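Home | Services | Garment Care | Jobs | Contact

Garment Folding and Packing Associate, Lerkport
Reading time: 3 minutes

Prekaner handles returned and consigned clothing for online resale shops. The Lerkport site has an opening for a full-time associate on the folding and packing line. The position reports to Milagros Zabala, line supervisor. Start date is in October.

The site receives mixed clothing in bags and cartons. Stock is sorted by type, inspected, laid out flat, folded to a fixed size, and packed. The current folding guide has 31 garment types. New associates begin with T-shirts and sweatshirts, then move to shirts with contrasting sleeves, hooded items, and knitwear. Training lasts two weeks and is paid at the full rate.

Main duties

Lay each garment flat and smooth the body from the center toward the hem. Straighten both sleeves before making the first fold. A sleeve that is doubled over at this stage leaves a ridge in the finished fold and the item will be sent back from the packing table.

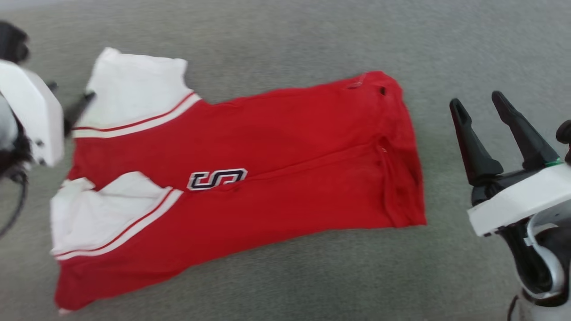

Two-color garments are inspected on the light parts first. White sleeves show marks that a red or navy body hides, and dye transfer is most often found next to the seam where the two colors meet. Letters and patches are checked for loose thread at the outline. The finished fold must leave the letter or patch on the front panel, facing up, with no crease through it.

Record defects on the item card using the codes in the guide. Do not trim threads, remove labels, or treat stains at the folding station. Items with an open seam go to the repair shelf. Items with no size label are measured across the chest and from shoulder to hem, and both figures are written on the card.

Folded stock goes into Skodness cartons, heavy items at the bottom. Each carton is weighed, closed, and given a shelf number. The storage room has 1,638 shelf positions, and associates are expected to learn the numbering during training.

Requirements

Able to stand for most of a shift and lift a full carton to waist height. Able to tell close shades of the same color apart under white light. Basic written English for item cards. Previous work in a laundry, tailor shop, or clothing store is useful but not required.

Hours and pay

Early shift, 38 hours per week, with a half-hour meal break. Pay follows grade two of the site scale. Work gloves and a smock are supplied.

How to apply

Send a one-page resume to Ezequiel Pacheco at the Lerkport office and quote reference 641. State the earliest date you can start. Applications close March 22, 2019. Selected applicants will be asked to complete a short folding test on site, using garments from current stock.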